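Friday, June 12, 2026

1/ Some of you asked how it goes with learning to write by hand again. So, a small thread, because today I finished my first whole notebook. 87 pages, both sides.

2/ I started because I could not read my own shopping list. After so many years of typing, my hand was tired after three lines. I write in the living room after dinner, ten minutes, no phone. 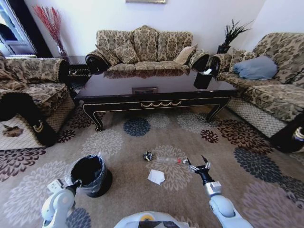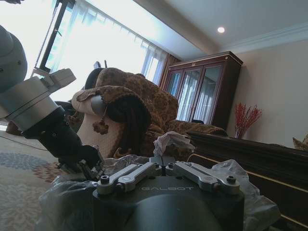
3/ First lesson: the pen matters less than I thought. I bought a Tikkanen fountain pen and felt very serious for one week. Then I went back to a cheap pencil and my letters got better immediately.

4/ Second lesson: the paper matters more than I thought. On thin paper I press too hard and the other side is ruined. The Comodero notebooks are a bit thicker and the lines are light grey, so they do not fight with my writing. They cost more, I know. I wait for the sale.

5/ My letter "r" is still a disaster. In my first language we write it in a different way, and my hand remembers the old one. When I am tired, I mix both in the same word.

6/ What do I write? Mostly I copy recipes and old letters from my grandmother. Copying is good because I don't need to think about what to say - only about the shapes. On Sundays I try a real letter of my own, in English, with a dictionary beside me.

7/ Somebody asked about the course in Prandurley. It is 40 dollars for the evening and the colour inks are included. I went once. Nice teacher, cold room, bring a jumper.

8/ For July my plan is to send 10 postcards, written by hand, to people who don't expect one. If you would like one, send me your address in a private message. Please be patient with the "r".

9/ One more thing, for left-handed people: turn the page a little to the right. I am not left-handed, but my sister is, and she says it saved her sleeves.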